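Junior referee retention in the Windus Netball League
Roya Jafarzadeh and Kwame Asante
Submitted 30/12/2020

Our project looked at why junior umpires leave the Windus league after their first season. The league has 2,235 registered players and trained 60 new umpires in September. We sent each of them a short survey and interviewed the umpire coordinator, Annunziata De Luca.

Most who answered said they liked the work but were rostered alone too early. Comments from parents on the sideline came up nearly as often. Pay was mentioned by only a few.
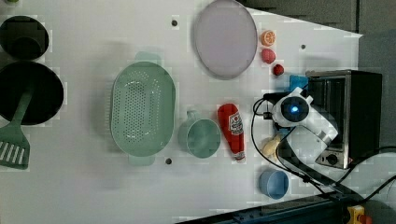

Tabletop with colander, frying pan and green spatula.

De Luca told us new umpires are meant to be paired with a senior for two rounds. At the Gesten courts this did not always happen, as there were not enough seniors for the early games.

We recommend that pairing be extended to four rounds and that clubs share seniors between venues. Our survey did not reach umpires who had already left, so their reasons are missing from our results.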